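Paint, finally

I have lived in the house in Wirnberg for 11 years and the front door has been brown the whole time. Last month the paint started coming off in strips near the handle, so I gave up and bought sandpaper.

The old coat came off faster than I thought it would. There were three colors under the brown: a dull green, a cream, and something close to mustard. I took the door off its hinges on Thursday morning and hung an old sheet over the opening, which the cat did not respect.

The primer is on now. I paid 64 dollars for it at the Gondinora store, along with two brushes and a scraper, and I have used maybe half the can. It says to wait a full day between coats. I waited overnight and it was still tacky at the bottom, so I waited longer.
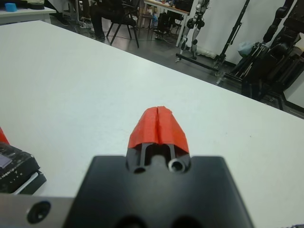
Color is the part I keep putting off. My first plan was dark blue, but half the street already has dark blue. The siding is white and so is the trim, and I want something that shows up from the road. The red-orange of those two tips against the white tabletop is close to what I have in mind, maybe a shade darker for the door. I'll get a sample pot this week and try it on the inside edge first. The mail slot still needs cleaning too.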